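Prurnico Refurbishment, Drodelport site
Automation Cell Working Group
Minutes of meeting, Tuesday, 9:30 a.m., upstairs meeting room

Present: Yasmine Badawi (chair), Cell Lead, Maintenance, Health and Safety Rep, Receiving, Night Shift Supervisor, Jondholm (by phone, for items 3 to 5)
Regrets: Purchasing
Minutes: Cell Lead, again

1. Minutes of the last meeting

Accepted with one correction. Under "Any other business" the word "unharmed" should have been "unarmed", in reference to the door alarm. Receiving asked that the original be kept somewhere.

2. Actions carried over

Labels for the e-stops on the far side of the cell: done. Maintenance notes that the labels are in a larger font than the one on the fire exit and would like credit for it.

Spare fingertips: on order. Purchasing sent word that the order is "with them". The group was not able to establish who they are.

Revised cable path for the teach pendant: not done. It remains a trip hazard, as it was in January, and Maintenance has now personally confirmed this. Entered in the first aid book.

3. The connector incident on cell 2

The chair asked for the sequence of events to be put on record once, in order, without commentary. The group managed the first part.

During the evening run the cell was on the cable routine: open tower on the table, arm goes in, takes hold of a connector, lifts the lead clear, and parks it so the next step has room to work. At 7:40 p.m. the arm took hold of a connector and began its lift. The lead had caught on an edge inside the case. The arm kept lifting. The tower then began to move along the table in the direction of the lift, which the Night Shift Supervisor described as "walking the dog".

The force limit should have stopped the arm well before that. It did not. The Night Shift Supervisor hit the e-stop, the arm froze as designed, and the tower came to rest against the fixture plate. No one was inside the marked area. No one was hurt. The connector was left in the fingers with the lead pulled tight, and the lead had come partly out of its crimp at the other end.

The supervisor was thanked. The supervisor asked that it be noted he had been on his way to get a coffee and never got it. 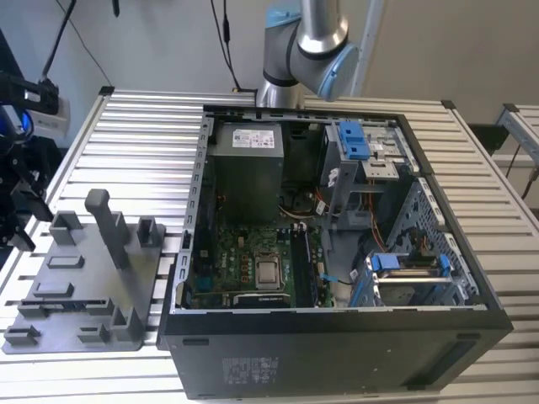 Tower on its side at the cell table, with the fixture plate to the left and the second arm behind.

Maintenance pointed out that a tower lying on a slatted table has nothing holding it except its own weight and our good wishes. Clamps were in the original quote. They were taken out to save money, and the minutes of that meeting say it was agreed unanimously. The chair asked who was at that meeting. All present were at that meeting.

Jondholm joined by phone at this point and asked us to repeat the last part. We repeated a shorter version.

4. Cause

Jondholm had been through the log before the call. The force limit was set correctly in the main program. The cable routine, however, calls its own settings file at the start, and that file had the limit raised to let the gripper deal with stiff latches. It was supposed to drop back after the latch step. It drops back if the latch step finishes normally. If the latch step times out and the operator presses Continue, it stays where it is, for every step after that, until someone restarts the cell.

The operator had pressed Continue. The Health and Safety Rep asked whether operators were told not to press Continue. Cell Lead said that the training sheet says "press Continue". There was a short silence, for which Jondholm apologized, thinking the line had dropped.

It was agreed that the operator did what the sheet says and that no part of this goes on anyone's file. The chair wants that sentence left in if the minutes get shortened for head office.

The log holds 1,513 cable cycles since the cell was commissioned. In 106 of them the latch step timed out and was continued by hand. All 106 would have carried on with the raised limit. We got a snagged lead on one of them that was bad enough to move the case, and Jondholm says we should think of the others as luck. Receiving asked if luck could be put in the monthly report. It can't.

Maintenance raised the question of why the gripper didn't simply let go. The Chraibi gripper controller reports "object held" and nothing else. It has no opinion on whether the object ought to be coming with it. Jondholm said there is a slip setting that would open the fingers under a sideways load, and that it is switched off from the factory. Cell Lead asked where this is written down. It's in an appendix. Cell Lead has now read the appendix and would not recommend it to others.

5. Gripping small connectors

Separate from the force limit, there was discussion of whether the arm should be pulling on cables at all in the space between the power supply and the drive cage. Jondholm holds that the grip itself is fine and that the trouble starts with the direction of travel after it. The taught path goes straight up. A person doing this job would wiggle it, swear, look underneath and try again. The arm has been taught none of these.

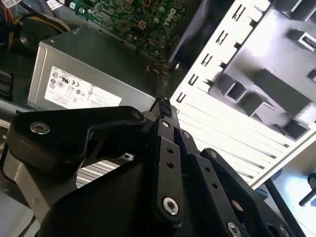 Wrist camera view: small black connector held in the gripper, power supply to the left and drive cage to the right.

Maintenance observed that from the wrist camera you mostly get a very good view of the gripper. The screws are in excellent focus. What the lead is doing further along is anybody's guess once it passes behind something, and the snag that evening would not have shown up on this camera at all. The Night Shift Supervisor saw it by standing there.

Options discussed:

Lift in short steps with a force check between them. Slower. Jondholm reckons it is a small change to the program and can be done remotely. Receiving asked how much slower and was told "slower".

A second camera looking across the case from the side. Costs money, needs a bracket, and the last bracket took until spring.

Have a person lay the leads clear before the arm starts. Works tomorrow. Also removes most of the reason for having the arm, as the chair remarked, though she was in favour of it for the time being.

Skip towers with the tighter cabling and send them to the manual bench. The manual bench was not represented at this meeting and its views can be imagined. Receiving will ask them properly.

Agreed: short steps plus a person laying the leads clear, until the clamps are in. Side camera to be priced. Skipping towers held over until the bench has been asked.

6. Restart conditions

The cell stays locked out. Maintenance has the key and intends to keep it on his person. Before it runs again the Health and Safety Rep wants to see all of the following, in writing:

- settings file corrected so that the force limit goes back down however the latch step ends
- Continue button disabled after a latch timeout; restart required
- stop test done with a scrap lead tied off to the table, witnessed by someone who doesn't work on the cell
- clamps fitted, or a temporary stop block bolted to the table on each side of the case
- training sheet reissued, with the old one physically taken down from the wall

On the last of these, Cell Lead said the old sheet had already been taken down. The Night Shift Supervisor said there is another one taped inside the cabinet door. And one in the break room, which he thinks someone was using under the kettle.

Jondholm will send the corrected file by the end of the week. The chair asked which week. This one.

Jondholm left the call.

7. Damaged unit

The tower with the pulled lead is in the quarantine rack with a red tag. Receiving wants it off the books. Maintenance wants it kept for the stop test. It will be kept for the stop test and then taken off the books. The case has a new scratch along the side it was lying on, and Receiving has photographed this from several angles as though for an insurance claim, which there will not be.

8. Backlog

There are 26 towers waiting for the cell. The manual bench can take some of them on overtime if the Night Shift Supervisor can spare people. He can spare one, and named her, and she has since been told. The rest can sit. The chair will tell head office that the backlog is down to a safety stop and will not be describing it as "a brief pause for optimization", the wording they suggested.

9. Any other business

Maintenance asked for a hook for the pendant cable. Approved on the spot, to general surprise.

The Health and Safety Rep reminded everyone that near misses go on the form the same day. This one was reported by text message, with a picture of a dog. The form has since been done.

Receiving asked who keeps moving the good chair. Not resolved.

Actions

Jondholm: corrected settings file; short-step lift; written note on the slip setting and what it does to normal grips
Cell Lead: new training sheet; find and remove all old copies, kettle included
Maintenance: stop blocks; price clamps again; pendant hook
Health and Safety Rep: arrange stop test and outside witness
Receiving: speak to the manual bench -- kindly
Purchasing: price for side camera and bracket; find out who "them" is
Yasmine Badawi: letter to head office

Next meeting: same room, once the stop test has been done. Meeting closed 10:50 a.m.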